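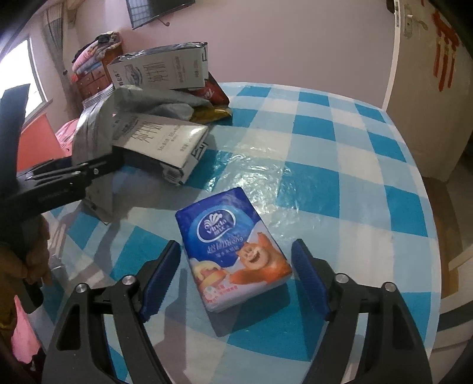 A soft pack of tissues on a checked tablecloth.

Do you need special cleaners for a wipe-clean tablecloth?

I doubt it. Kunico sells a tablecloth spray, and my neighbor Heriberto Restrepo swears by it. I tried it on one half of my cloth and plain dish soap on the other. After 2 weeks I couldn't tell them apart.

Baking soda gets recommended for everything. On a shiny surface it can leave fine scratches, so go easy. Lemon juice smells nice and did very little for my curry stain. Rubbing alcohol lifted some ballpoint ink, along with a bit of the pattern. Test a corner first.

Fold lines are another matter. The freezer trick is nonsense as far as I can tell. A hair dryer on low, held well back, did the job in five minutes.

Store the cloth rolled on a cardboard tube. Skip the "tablecloth protector" that goes over it. Then you have two things to wipe.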